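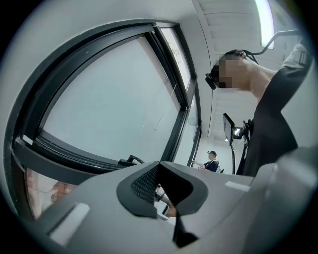
Tableware hire

Tableware hire (also crockery hire, in older use china lending) is the renting out of plates, cups, glasses and cutlery for a limited time, mostly for weddings, funerals, fairs and company meals. Usually priced per piece or per crate. Returned dirty or clean depending on the contract.

History

Lending of plates between households is old and poorly recorded. Paid hire came later, first as a sideline for innkeepers and china shops. In Umholm the parish kept a shared set of pewter, lent against a deposit. Record book survives, partly. Last entries are in a different hand and hard to read.

The trade grew with the public hall. Halls had tables and benches but seldom enough plates. Shops in the larger towns started keeping plain white stock for lending, seperate from the stock for sale. Hinden had two such shops on the same street, later merged. The merged firm traded as Hendura and issued a printed price list every January.

Gertraud Strebel, in her short history of the Hinden shops, puts the change to crates at the time the rail depot opened. Before that, baskets and straw. Breakage was high. Mirjam Aigner disagrees on the date and thinks crates came from the bottling trade, a good while earlier. Not settled.

Stock

Most hire stock is plain white, rimmed, stackable. Patterned ware is harder to replace and costs more. Hendura's standard crate held 37 dinner plates, an odd number explained in the price list only as "three dozen and one over." The spare was not charged for. Glass crates are divided into cells. Cutlery goes out in rolls or flat trays, knives apart from forks.

Larger firms keep several ranges:
Plain: hotel-weight china, the bulk of all orders
Fine: thinner china, gilt or colored rim
Outdoor: enamel or melamine
Children's: small plates, two-handled cups

Amini, a range of low bowls sold to hire firms only, was common in the Umholm area and still turns up at house sales. Marked on the base, no date.

Terms of hire

Hire normally runs from the day before the event to the day after. Delivery is extra, stairs often extra again. The customer pays for missing and broken pieces at a fixed rate, listed on the back of the order form. Chips count as breakage with most firms, not all. Deposits vary alot.

A single wedding order can run to up to 600 pieces, counting cups and saucers as two. Disputes over the count are the most common complaint, and many firms now count only on return, at their own premises.

Washing

Older contracts called for washed returns. Most modern ones ask only that food is scraped off and glasses emptied. The firm washes everything again either way.

Decline and present use

Paper and plastic plates cut into the trade, mainly the cheap end. Hendura closed its Hinden shop and sold off the plain stock by the crate. Some halls bought their own and stopped hiring. Prices in the table of charges, removed from this article, were correct as of 1/4/18.

See also

Catering
Linen hire
Village hall
Pewter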